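Test operators wanted for gripper comparison, Drernham

Sunside is looking for people to help compare robot grippers on ordinary household furniture. The work is at our test room in Drernham and runs until the end of August. No robotics background is needed.

You will drive one arm at a time from a hand controller and carry out short tasks: opening and closing drawers, picking up a bowl, moving a sponge from one place to another. Each task is repeated with a multi-fingered hand and with a plain two-jaw gripper. After every run you fill in a short form on an Asus laptop, saying how hard the task felt and where the gripper slipped or got stuck.

Each operator does 9 sessions of 108 minutes, including breaks. The fee is £600, paid after the last session. Travel within Drernham is not covered.

You should be 18 or over, able to stand for most of a session, and comfortable repeating the same movement many times. Left-handed applicants are welcome, as the controller can be set up for either hand. We have 14 places.

To apply, write a few lines about yourself to Ngan-ling Shek, who runs the trials. Say which mornings or afternoons you can do. Valentin Oprea will then arrange a short practice run with you. Applications should reach us by May 24, 2026.

The bedside cabinet task, lower drawer open:

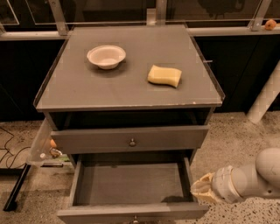
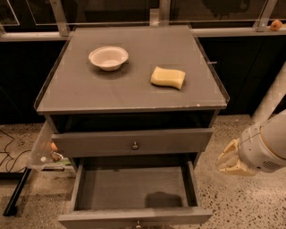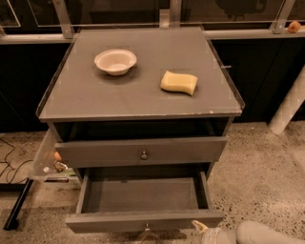

Do I need to have used a robot arm before?

Previous experience is not required. The practice run covers the controller and the stop button, and a member of the team stays in the room during every session.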